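Princess Soriano
2022年7月10日

1/ 我在 Fornham 做客房运营，今年上半年主要在配合 Etitia 的移动机械臂上线。记几条工作方式上的变化，技术细节只写到够用为止。

2/ 范围先说清楚：机器负责夜间巡房和送布草，开门、进屋、放下、退出。铺床、清洁浴室、处理客人遗留物品仍由人做。合同里写的是 22 套公寓，不含公共区域。

3/ 最耗时间的环节是门。拉杆式把手的高度、回弹力度、开门方向，每种组合都要单独调参数。所以从去年 November 起，新流程一律先在仿真里跑，通过后再排实机时间。仿真环境由 Samonte 组维护，累计跑了 2,468 次开门任务。

4/ 仿真也改了班组的分工。以前改一条路线，领班在纸上画，第二天口头交代。现在领班要会看回放，判断末端停的位置合不合理，再把意见写进工单。班组里有 3 个人转做这件事，岗位名称叫流程复核，工资级别上调一档。

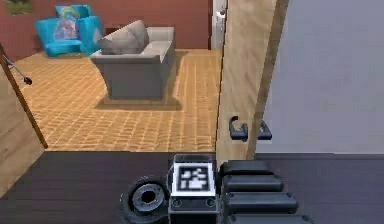 仿真画面：门已打开，门后是客厅，灰色扶手椅在中间，靠里是青绿色那把。

5/ 复核员看回放时主要盯两项：手爪与门边的间隙，进门后到第一件家具的通行宽度。软件组原先把宽度下限设为 550 毫米，复核员认为布草车跟在后面时不够，要求按房型分别设。这条意见被采纳了。

6/ 没解决的问题：夜班人数减少后，剩下的人要同时应付前台电话和机器报警。报警多数是误报，但每条都得确认，夜班的人休息时间被切得很碎。Pindar 排班系统目前不把确认报警计入工时，我已经提了修改申请。

7/ 另一个变化是交接。以前换班在布草间当面说，哪间房的门发涩，哪位长住客不喜欢被打扰。现在这些要填进表里，机器才能用。老员工填得慢，表单字段也不合他们的习惯，第二版会加一栏自由文本。

8/ 下一步是把长住房型加进仿真，家具按现场实测重新摆。排期出来再接着写。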